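News from the Robotics Club

14 January 2018

Hello again, and happy new year from the back bench! I promised in the last newsletter that I'd say how the Kinby project was getting on, and there's finally something to tell. Kinby is our attempt at getting robot arms to do jobs inside a desktop computer — memory, processor, all the fiddly stuff — and we've been at it since September. 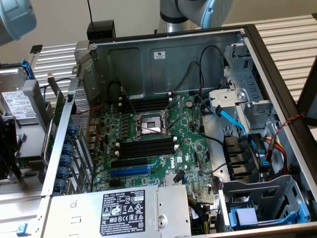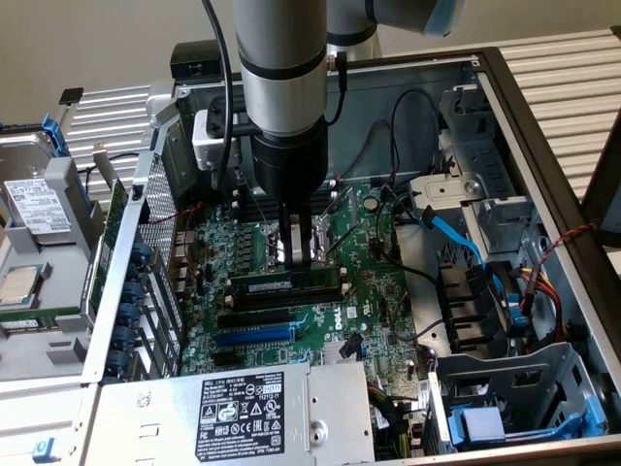
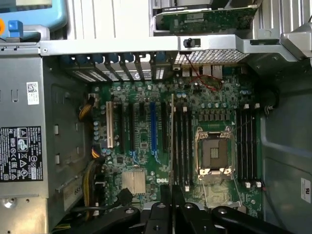
The students picked memory modules to begin with, thinking they'd be easy. Ha! A stick of memory wants to go in dead straight, and if you're even slightly tilted it just sits there looking fine until you press on one end and the other end pops up. Our first script (they named it Lament, and it earned the name) managed three good insertions out of 32 tries. I've seen the group more cheerful, but they stayed until closing and wrote down every miss, which made me very proud.

The second script is called Furtună and it's so much gentler. It lowers the module, stops at first contact, wiggles a tiny bit and only then pushes. We're now getting some 10 clean insertions in a row before it gets muddled, and when it does, it backs off and waits for one of us instead of shoving. Big improvement! The latches are still our job, by the way. Closing them with the gripper is on the list for spring and I have my doubts.

After that comes the processor, and I'll admit I'm nervous about it. Those socket contacts bend if you so much as look at them wrong, so the rule is that everyone practices the move by hand before they write a line of code for it. If you've ever built a PC at home you already know the feeling.

The spring competition entry is going in under our team name, Namell, and we have room for 4 more people. You don't need to know how to program — we badly want someone who likes keeping tidy notes, and someone with steady hands. We could also use old desktop machines, dead or alive, as long as the case opens. Leave them by the club room door with a note on top, and please take your own hard drive out first!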